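November, notebook, started just after lunch

Picking up from where I left off on the export thing. For anyone reading over my shoulder: this is the job of getting our old group conversations out of Skanstead before the account closes, so we have our own copy of what was said and when. I've been putting it off since the news about the founder handing the messaging side to the adverts people. Jae-in says I'm being dramatic. Maybe! But their head of product has gone as well, and the last time that happened at a network we used (Cistovholm, those of you who were here will remember) the download button vanished inside a month and the help page just said "we're simplifying".

So. The request form is under Settings, then Your Activity, then a grey link at the very bottom that looks like part of the footer. I asked for everything, all dates, and the archive came through while I was eating. It is 639 MB, which made me happy for as long as it took to unzip.

First problem: the threads are split into files of 4,000 messages each, and the split takes no notice of replies. If a question lands at the end of one file and the answers are in the next, the answers come out as orphans with a parent ID pointing at nothing. I spent a good while thinking I'd lost data. I hadn't, I was just reading one file at a time like a fool. Load the lot first, then join. Writing that down in large letters in my head.

Second problem: names. Anyone who has deleted their account shows up as "Skanstead member", all of them, the same label, so a three-way argument between people who left looks like one very cross person talking to themselves. There is a short hash next to each one in the raw JSON that stays the same across files, so I've used that to tell them apart. I have not tried to work out who is who and I don't think we should. They left, fair enough.
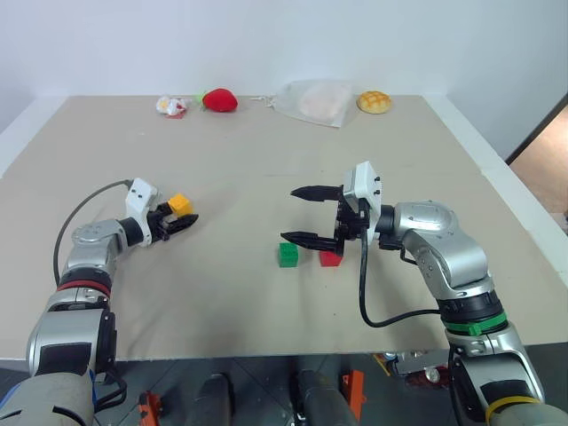 Jae-in Ham looked over my join script mid-afternoon and found a daft mistake in how I was handling edits. Skanstead keeps the edited text but stamps it with the original time, and then puts the edit time in a separate list at the end of the file. I'd been ignoring that list completely. With it merged in there are 285 messages that were changed after somebody had already replied to them, and a couple of those replies make a lot more sense now (the long row over the pinned post, for one – I had always thought we came out of that looking a bit unreasonable, and I feel better about it).

We talked about where to put the finished copy. Jae-in wants it in Prukano with everything else, searchable, job done. I'm less keen. Prukano is lovely to use but it's another company with another boss who might wake up one morning with a new vision, and I'd like a plain text version sitting on our own drive as well. We agreed on both, mostly I think so that I would stop talking.

Privacy settings, while I remember. The archive ignores them. Posts I'd marked as visible to close contacts only are in there in exactly the same shape as the public ones, with an audience field that says 2 for the one kind and is blank for the other. Blank seems to mean public but I can't find it written down anywhere. I've sent a message to their support and got the automatic reply thanking me for being part of the journey. Until I hear back from a person, treat blank as "don't know" and please don't put any of it in Prukano.

Tried the Arumugam converter on the photo captions, as recommended in that forum thread. It chokes on anything with an apostrophe, so most of them. Swapped the curly ones for straight ones and it got further, then fell over on emoji. Stopping there for today.

Still to do: captions, the event invitations (haven't even opened that folder), and a second export next week to see whether the hashes stay the same between downloads. If they don't, the name matching will need doing again from scratch. Script is in the shared folder under exports, the one without "old" in the file name.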